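Shelf life of pouch sauces after the best-by date – what are you using as a cutoff? 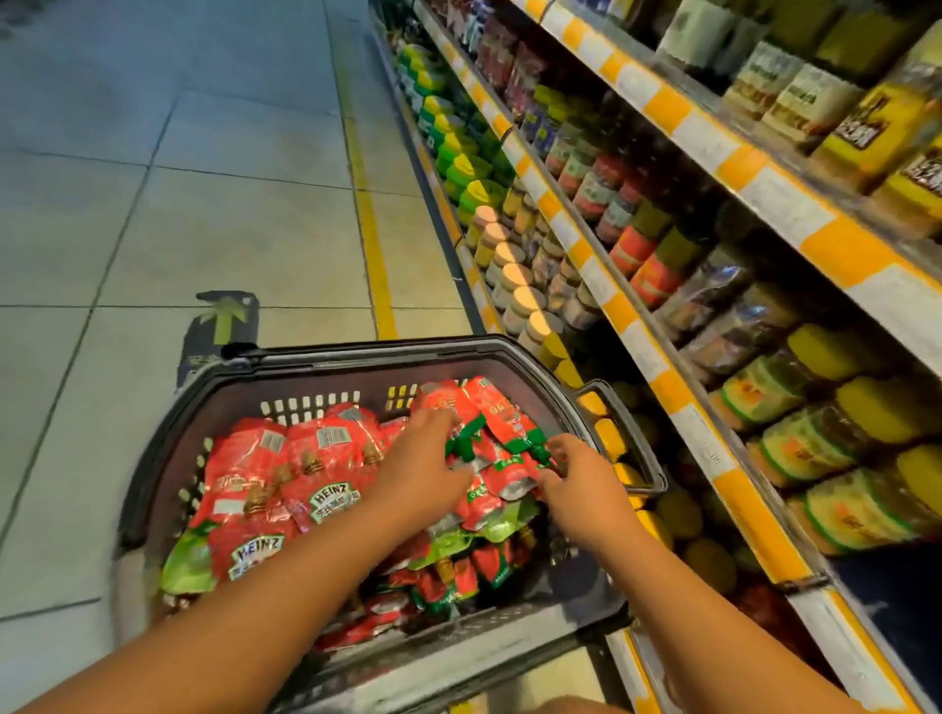

Photo: Illow image pool, reuse with credit

Search this board Search Advanced

drywell_tom
I rotate a small pantry, and flexible pouches now make up more of it than cans do. My notes on cans go back years. My notes on pouches are thin. I would like to hear what cutoff people apply to shelf-stable sauces and cooked meals in retort pouches, stored in a dark closet at normal room temperature.

My current rule is best-by plus 4 months for anything tomato-based and best-by plus 8 months for beans and rice. I have no solid basis for either number. I picked them when I set up the spreadsheet and never revisited them.

Mostly interested in flavor and color. I know the date is a quality date on this type of product and I am not asking anyone to certify safety.

kelvin_pantry
Your tomato rule is stricter than your bean rule, and I would question that. The acid in tomato is hard on can linings, and I suspect you carried the number over from cans. In a foil laminate pouch the food contact layer is plastic and the acid is much less of an issue.

What ages a pouch is oxygen getting through the wall and the seals. Foil laminate is very good at blocking it. Clear pouches depend on a barrier film, and those vary a lot. Sort by wall type first and contents second.

drywell_tom
Correct, the tomato figure came from my can sheet. How do you tell the wall type on a printed pouch? Half of mine are printed edge to edge.

kelvin_pantry
Microwave instructions. If the label says to heat it in the pouch, it is almost certainly not foil. If it says to empty the contents into a bowl first, it may be foil, although some brands say that for every product they make. When you open one, look at the inside and write it down for next time.

ruth_b_stores
I disagree with running past the date at all on clear pouches. I kept a row of Panyasiri curry sauce in clear-window packs and the color had gone from orange to brown by the date printed on them. They smelled flat. The foil packs from the same maker were fine well after that.

Storage was a basement shelf, no direct light. So I treat the date as the end for clear packs and do not add months.

kelvin_pantry
That is one product. Browning in a coconut-based sauce can come from the recipe as much as the pack. I would not set a general rule from it.

ruth_b_stores
It is one product, and it is the one I paid for. The rule costs me very little. I buy fewer and use them sooner.

mallard_shelf
Question on storage position. I stand mine upright in shoeboxes like file folders. A relative stacks hers flat in deep bins, and the lower ones come out creased. Does creasing matter or is it only cosmetic?

kelvin_pantry
It matters for foil. Repeated folding in the same place can open pinholes in the foil layer, and you will not see them. A single soft crease is usually fine. A sharp corner fold that gets worked back and forth every time someone digs through the bin is the bad case. Upright in a box is better. Leave some slack so you can pull one without dragging its neighbors.

drywell_tom
I weighed 100 pouches at purchase, all marked 300 grams, and planned to reweigh them each August. The idea was that a leaker would show weight loss before it showed anything else. Has anyone tried this?

stepladder_9
Tried it. A kitchen scale that reads whole grams will not find a slow leak. A pinhole can let in bacteria or air long before you lose a gram of sauce. What I do is press each pouch flat with the palm and look for swelling, then run a dry paper towel along the seals. Anything swollen, sticky or stained goes in the trash unopened. No tasting.

I also stopped using the Stunis vacuum bins for overflow. Pulling a vacuum around a sealed pouch puts load on the seals for no benefit.

ruth_b_stores
Agree on the swelling check. I would add the top seal near the tear notch. The two failures I have had were both within about 8 mm of the notch.

drywell_tom
Thanks. Revised sheet as follows:

Foil, any contents: best-by plus 8 months
Clear or windowed: use by the date, no extension
Unknown wall: treat as clear until opened
Inspection: swelling, seals, notch area – each time a box is moved

I am dropping the reweighing.

kelvin_pantry
I still think clear packs are good for a few months past the date, and 8 is conservative for foil. Otherwise no objection.

Reader comments

jr_canner: Jometti lists the pack structure on its product pages, under storage. Saved me from guessing.

opal44: Does any of this apply to baby food pouches with the screw spout? The spout is another seal to go wrong.

stepladder_9: @opal44 I would use those by the date, no extension.

tinfoil_lid: Basement shelf is not a temperature. Put a thermometer down there before blaming the film.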